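长毛狗断奶后第一次换毛，该不该剃短？求有经验的朋友说说

发帖：苔藓与狗
2021年5月29日

各位好，第一次在这个版发帖，有点长，先谢谢愿意看完的人。

我家是一只古代牧羊犬的小母狗，从Temden犬舍接回来的，刚满十个月。小时候那身毛软得像棉花，随便拿针梳刷两下就蓬起来了，我还跟家里人吹牛说这狗一点都不难打理。结果从上个月开始突然变了，耳朵后面、腋下、大腿内侧，今天刚梳开，明天又结成一小坨一小坨的。有几个结贴着皮，我拿手指一点一点撕，她就回头舔我的手，看得我心里特别难受。

前几天带去小区门口的美容店，店员摸了摸说底下都毡了，建议全身推到最短，等新毛长出来再说。我没舍得，只洗了个澡就抱回来了。可是洗完好像更糟，原来松的结全缩紧了！

想问三件事。一是这个年纪毛突然打结正常吗，是不是我喂得不对？二是真推短了，以后毛质会不会变？我本来想明年一月带她去参加一次地方上的小型展，名次无所谓，就是想见识一下，推了的话肯定赶不上了吧。三是大家平时到底用什么梳子，我现在手里有一把Sideo的针梳和一把排梳，感觉针梳只能梳到表面一层。

另外她体重是27公斤，吃得好睡得好，皮肤没有红，也没看见跳蚤。

南窗下的老牧羊

看到你说十个月我就笑了，一模一样，我家养过的每一只都在这个坎上折腾过我。幼犬毛往成犬毛换的时候，旧的底毛脱下来出不去，全缠在新毛里，所以你头天梳通了第二天又结，跟你喂什么关系不大。这个阶段短的两三个月，长的能拖大半年，熬过去就好多了，真的会好多了。

先说你洗澡那件事。带着结下水是大忌，毛结吸了水再一吹，就跟羊毛衫进了热水一个道理。以后一定先梳通再洗，洗的时候顺着毛捋，别像洗头那样揉来揉去，吹的时候边吹边梳，吹到毛根干透为止。根部潮着就让她去睡，第二天腋下准结。

梳法上，你说针梳只梳到表面，多半是没有分层。让她侧躺下来，从肚子边上开始，一只手把上面的毛全压住，只露出一条皮肤线，梳完这一线再放下来一点毛，接着梳下一线，一直到背中线，然后翻过来做另一边。梳之前喷一点稀释过的护毛素，千万别干梳，干梳断毛断得厉害。排梳是最后用来检查的，从毛根能一路走到毛尖不卡，这一块才算过关。我自己主力是Minami的长针气垫梳，针头没有圆珠的那种，Sideo的针梳我也用过，偏硬，留着对付脚和屁股还行。
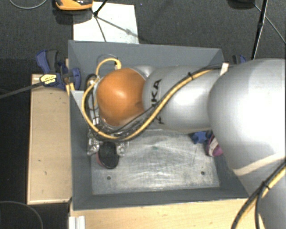 碰到贴皮的结别硬撕，先用手指把它横着掰松，再用排梳最边上的两三个齿从毛尖那头一点点往里挑。实在挑不动，就用小剪刀顺着毛的方向剪一刀，把结劈成两半，这样损失的毛少。千万不要横着剪！我年轻的时候横着剪过一次，肩膀上一个坑，整个夏天都遮不住。

时间上你要有心理准备，我那会儿每周两次，一次大约40分钟，换毛最凶的那段改成隔天一次，每次只做半边。狗累了就停，给点吃的，第二天再接着来。十个月的孩子要是对梳毛台有了坏印象，往后十几年都是你受罪。

至于推不推，我的看法是看结有多少。你描述的只是耳后、腋下和腿内侧，这些地方本来就藏在里面，腋下和大腿内侧干脆剃掉都没关系，站着根本看不出来，走起路来还舒服。身上的大面积毛如果还能梳开，就留着。要是整片毡成一块毯子了，掀都掀不起来，那别心疼，推掉，毛毡底下捂着容易出皮肤问题，狗比毛要紧。

展的事情，现在离一月还有七个多月，身上不推的话完全来得及。全推了肯定是赶不上的，古牧这身毛推光以后想长回像样的长度，一年半是要的。我有一只当年推过，长回来之后颜色浅了一点，底毛也更绵，过了两季才慢慢恢复，别的狗会不会这样我不敢打包票。

Gorard路口遛狗人

说点不一样的。我家是长须牧羊犬，做完绝育以后毛疯长，又软又爱结，我坚持梳了一年，梳到腰疼，最后还是推了。推完她高兴得在院子里跑圈，我也高兴，哈哈。现在一年推三回，推到三四厘米那样，绝不贴皮推，贴皮了夏天容易晒伤，也更怕蚊子。

所以楼主先想想自己到底要不要去展。要去就听楼上的，老老实实分层梳。不去的话留个中等长度真的很省心，狗也一点不介意好不好看。我那儿美容一次104块，比我自己折腾一下午划算多了。

对了，项圈！我家脖子那一圈老是结，后来在家就把项圈摘了，出门才戴，立刻少了一大半。胸背带也一样，磨得腋下全是结，楼主可以看看是不是这个原因。

三斤豆

剃了呗，夏天多热。

苔藓与狗

谢谢大家！胸背带真的被说中了，我就是上个月刚给她换的胸背带，天天戴着在家里跑，今天已经摘了。

昨晚试了分层梳，先做了左边半个身子，喷了护毛素，确实比干梳顺多了，她中间还睡着了一会儿。腋下有两坨太紧，狠狠心剃掉了，站起来果然看不出来。身上暂时不推，右边明天接着弄。

还想追问一下南窗下的老牧羊，护毛素您一般兑多少水？我昨天是随便倒的，梳完摸着有点黏手，不知道是不是太浓了。

南窗下的老牧羊

黏手就是浓了。我是一小勺兑半升水，装喷壶里摇匀，放冰箱，一个星期用不完就倒掉重新兑。喷到毛面微微发潮就够，不用打湿。这次黏了也别急着洗，等右边全梳通了再一起洗，洗完记得吹透。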